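Betreff: Re: [Chorliste] Probenwochenende im Juni, Noten, Fahrt, Essen

Hallo in die Runde,

Mahlet Ejigu schrieb am Mittwoch:
> Liebe alle, ich habe jetzt die Zusage vom Haus in Cestaretti, aber noch
> drei offene Fragen: Wer fährt mit wem, wer kocht am Samstag, und singen
> wir das Koo-Stück nun mit oder ohne Klavier? Bitte antwortet an die
> Liste und nicht nur an mich, sonst sortiere ich wieder bis Mitternacht
> Mails. Die Anzahlung von 589 Euro ist raus.
> Gruß, Mahlet

Danke, Mahlet, fürs Kümmern! Ich antworte mal der Reihe nach, wobei die Reihe bei mir erfahrungsgemäß nicht lange hält. Ich hab heute Abend die ganzen alten Mails vom letzten Jahr wieder rausgekramt, da stand doch einiges drin, was wir diesmal besser machen wollten (und was ich komplett vergessen hatte, bis auf die Sache mit den Bettlaken).
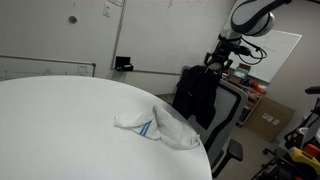

Also, letztes Jahr hatten wir am Freitagabend viel zu spät angefangen. Um halb neun saßen immer noch welche beim Essen, und dann haben wir das Einsingen auf zehn Minuten zusammengestrichen, und der Sopran klang am Samstagmorgen entsprechend. Ich wär dafür, dass wir um 18 Uhr kalt essen, Brot, Käse, Suppe aus der Thermoskanne, fertig, und um sieben stehen alle da. Ye-ji hatte damals vorgeschlagen, am Freitag nur die leisen Sachen zu machen, das fand ich sehr gut und würde es gern wieder so haben.

Zum Koo-Stück: Ich bin für ohne Klavier. Ich weiß, der Tenor ist da anderer Meinung, und ich weiß auch, warum! Die Stelle ab Takt 14, wo ihr auf dem Fis sitzt und der Alt drunter wegrutscht, ist ekelhaft. Aber mit Klavier verlassen wir uns alle drauf und sinken trotzdem, nur merken wir es später. Mein Vorschlag wäre, am Samstagvormittag eine Stunde Stimmproben, Männer unten im Esszimmer, Frauen oben, und danach einmal mit und einmal ohne. Ji-hoon kann doch bestimmt wieder die Männer nehmen? (Ji-hoon, falls du das liest: bitte bitte.)

Bei den Noten müssen wir aufpassen, es kursieren zwei Ausgaben. Die alte Bukell-Ausgabe hat im zweiten Satz eine Wiederholung, die in der neuen fehlt, und die Taktzahlen stimmen danach nicht mehr überein. Wer noch die alte hat, schreibt sich die Zahlen bitte vorher mit Bleistift um. Ich hab noch vier Exemplare der neuen hier liegen und bringe sie mit.

Fahrt: Ich habe im Auto drei Plätze frei, Abfahrt 15 Uhr am Nordparkplatz. Mayu Noguchi sitzt schon drin, bleiben also zwei. Wer mit der Bahn kommt, muss in Nornura umsteigen, und da ist der Anschluss knapp — lieber den Zug davor nehmen und am Bahnhof einen Kaffee trinken. Der Bus hoch zum Haus ist übrigens die 736, die hält nur auf Winken. Letztes Jahr ist sie an mir und zwei Bässen glatt vorbeigefahren, wir sind dann die letzten Kilometer gelaufen, mit Gepäck und Notenständern.

Kochen: Am Samstag würde ich das gern machen, wenn mir zwei Leute beim Schnippeln helfen. Ich dachte an ein großes Linsengericht und ein Blech mit Ofengemüse, das geht für alle und lässt sich warmhalten, falls die Nachmittagsprobe wieder ausufert. Nachtisch darf gern jemand anders übernehmen, ich kann keinen Nachtisch.

Und dann noch meine Packliste, die hatte ich letztes Jahr schon mal geschickt, jetzt leicht überarbeitet:

1. Bettwäsche und Handtücher. Das Haus verleiht welche, aber gegen Geld und kratzig.

2. Bleistift, Radiergummi, noch ein Bleistift.

3. Warme Sachen, auch im Juni! Der Probenraum liegt nach Norden und die Heizung ist dann schon abgestellt. Ich nehme zwei Pullover und dicke Socken mit und ziehe vermutlich beides gleichzeitig an. 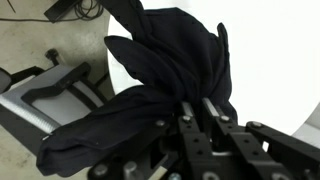
4. Hausschuhe. Straßenschuhe sind im ganzen Obergeschoss verboten.

5. Notenständer, wer einen hat. Bitte Namen dran, die sehen alle gleich aus.

6. Tee, den ihr mögt. Es gibt dort nur Pfefferminz.

Ach so, der Schlüsselkasten am Eingang: Der Code war letztes Jahr 3286, aber den haben sie bestimmt geändert. Mahlet, fragst du da nochmal nach? Und weiß jemand, ob Hedvika mitkommt? Sie hatte was von einer Familienfeier geschrieben, und ohne sie sind wir im zweiten Alt ziemlich dünn besetzt.

Bis zur Probe, ich bringe die Noten mit und hoffentlich auch meine Stimme, die ist seit gestern ein bisschen weg.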